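Jendamthorpe Neighbors list
Subject: Re: Swap shed hours and the canning jars
February 2020

Ulla Valtonen wrote:
> Does anyone know if the swap shed at the transfer station is open
> again? I have up to 50 canning jars in the basement and my knees
> are done carrying them around. Also, is the limit still 14 items a
> visit, and does a jar with a lid count as one item or two?

Ulla,

It's open. I was there this morning with a broken floor lamp and came home with a different broken floor lamp, so the system works.

The limit is still 14, and a jar with its lid on counts as one. A jar with its lid in your other hand is apparently a matter for discussion. I watched a man from out on Brirker Road discuss it for a good long while with the line backed up to the scale. He had a bag of loose lids and a theory. Screw yours on before you leave the house.

Food containers are allowed now too, as long as they're clean and have all their parts. The shelf for them is to the left of the door, under the skis. 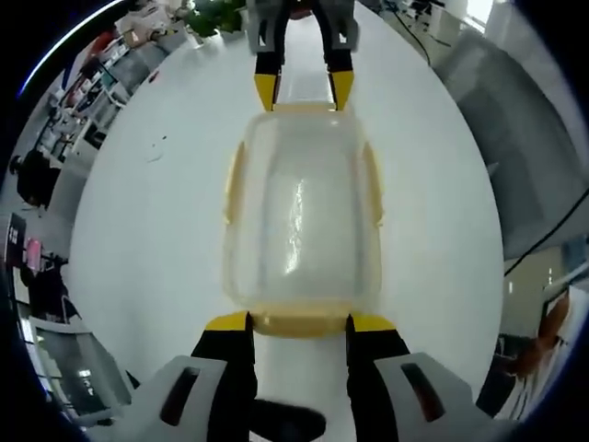 Plastic container, pale yellow side tabs.

The book corner has been straightened up. Somebody put the mysteries in order by author, and somebody else has already been through and undone it. There are 9 copies of the same diet cookbook if you know anyone. I left them where they were. My own copy is in there and I'd rather not run into it.

Parking is worse than it was. The plow has piled everything against the fence on the Lommont side, and what's left is room for three cars, or one truck driven by a person who doesn't look behind him. Go before ten if you can. After that it's all mattresses.

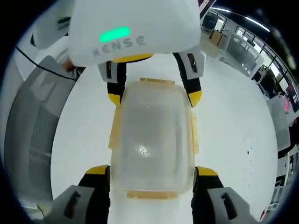 About your knees – I have the wagon, and I can be talked into it. If we each take 14 and go in twice, we're done apart from whatever you decide you can't part with, and I know you, so that'll be most of the pints. I would take a few of the quarts off your hands. I have plans for tomatoes this year. I had plans last year as well, and the deer had theirs.

Stickers are still required on the windshield, on the driver's side. Mine is on the passenger side and I hear about it every single time.

Call me before supper, I'm in.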